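From: Jhosep Paucar
To: mutent-users
Date: May 4, 2024
Subject: Re: [mutent-users] thin object sets, how many demos per object?

Hi all,

Great thread, and good timing for me! Answers inline, then some news from our end.

> We have been collecting mug and bottle demos with Mutent for a while and
> want to move on to flat things: cards, envelopes, coasters. Before we
> commit a person to it, how many demos per object are people recording?
> And do you keep the ones where the first grasp misses? Our labeling
> guide says to throw those out, but I've started to wonder.
>
> Also, does anyone have a thin object that isn't hopeless from the wrist
> view? Everything we try disappears behind the fingers.
>
> Istetti group

On the count: we went with 200 per object for the first batch and it was more than we needed for the easy ones. For the second batch we dropped to 100 and spent the saved hours moving things around the bench between takes, and I like that trade a lot. The policy trained on the smaller, messier set copes better when somebody has shifted the object a couple of inches. I haven't run a proper comparison with equal counts, so take that as one lab's impression.

On the misses: please keep them! We tag them "retry" and leave the whole thing in, from the first approach through the recovery. Our old guide said to delete them too, and we had a model that did beautifully until its first slip and then just sat there with the fingers shut. The one kind I do delete is where the operator stops to talk to someone and the arm hangs in the air. I have 11 of those from the last round alone, every one of them mine.

On the wrist view: yes, the fingers hide a lot, and with cards you get an edge and not much else. What has helped us is color. We started out with clear and white cards in clear sleeves, and even I couldn't tell from the replay which one the operator was after. Now the target card is a strong color and the holder is a different one. The current favorite is a card wallet stood up against the wall, with the card pulled out of the sleeves.
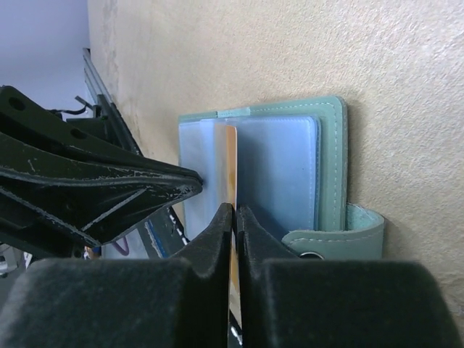 Wrist camera, card pull task: orange card between the fingertips, green wallet behind.

Even with the fingers taking up that much of the view, there's enough orange to follow. The sleeves are the fun part. They overlap, they're see-through, and their edges look a lot like card edges, so the labelers have to slow down. I ask them to mark two moments only, first contact and card clear of the sleeve. We tried marking "card starts to move" as well and no two people agreed on it, so that label is gone.

One practical note for anyone copying the setup: write down which sleeve the card starts in. We skipped that for the first 40 takes and I've been going back through them by eye ever since — not recommended.

Now the news. The Jemwood people want to record the same task on their own bench, with their own wallet and their own operators, and Cáceres is interested too. I'm hoping to have a shared task sheet ready for everybody by July. If you'd like to join in, send me the gripper you're using and a few sample takes, and don't tidy them up first. I really do want to see the ugly ones!

Does anyone have a good way of keeping sleeves from sticking together? Ours cling after a long session and I'm torn between fixing it and just recording it.

Jhosep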